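Rain gauge readers wanted for the Skerkow valley (beginners very welcome!)

Hi, I'm Silvia Kratochvíl, and I run the weather observer network for Zerkance and the Skerkow valley. If you've ever stood at the kitchen window watching it pour and wondered how much had really come down, please keep reading, I may have a job for you.

We're looking for 11 new people to read a rain gauge once a day from April through September. It's unpaid, I'm sorry to say, but the gauge is free and yours to keep if you stay the whole season, and we reimburse the post you mount it on (hang on to your receipt).

Why more gauges? Summer storms up here are small and stubborn. Last July one of them parked over Magagula for most of an evening, and Štěpánka Urban measured 5 inches in her backyard while my gauge, two ridges over, had barely enough to wet the bottom. The radar had us both down for the same amount. The creek below her place came over the road that night, and the only number that explained it was the one she wrote down in the morning. I'd love to have a lot more of those.

The places where we have the biggest holes are the upper end of Magagula, both sides of the Flandix road past the quarry, and anything above 634 feet on the east slope. If you live somewhere else in the valley, write anyway – rain doesn't care about my map, and I can usually find a spot for you.

What the job involves: you go out at 7 a.m., read the tube, write the number down, empty it and send it in by phone or on the web form. It takes a couple of minutes. Zeros count too, so please send those in on dry mornings. If you go on vacation, leave the gauge up and report the total when you get back, marked as a multi-day reading. And when there's a big storm I may call you in the evening and ask for an extra reading, but only once the lightning is well past. Please don't ever go out to a metal post in a thunderstorm for me!

You'll need an open spot in your yard, about twice as far from a tree or a building as that thing is tall. Small yards can work, we've squeezed gauges into some odd corners. You should be able to read a ruler marked in hundredths of an inch, and I'll practice with you until it feels easy. No science background needed. Kids can do it with a grown-up signing the form.
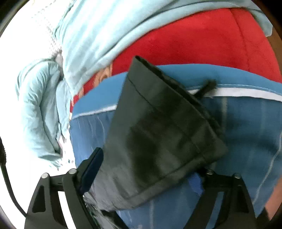 New observers get a training evening with me and Štěpánka before the season starts, at 6:30 p.m. in the Zerkance library, upstairs. Bring something to write on and something to keep your paper log in. A dark gray fabric pouch like the one in the photo would do fine, or a freezer bag, or an old pencil case, as long as the pages don't end up as pulp in your coat pocket (mine did, my whole first May). We'll pour water into gauges and argue over the readings, then go through the web form together.

To sign up, leave a note at the library desk or call me at extension 395 through the town office, any time after lunch. Tell me your name, which road you're on, and what's tall near your yard. I'll come by and help you pick the spot, and if you have coffee going I won't say no.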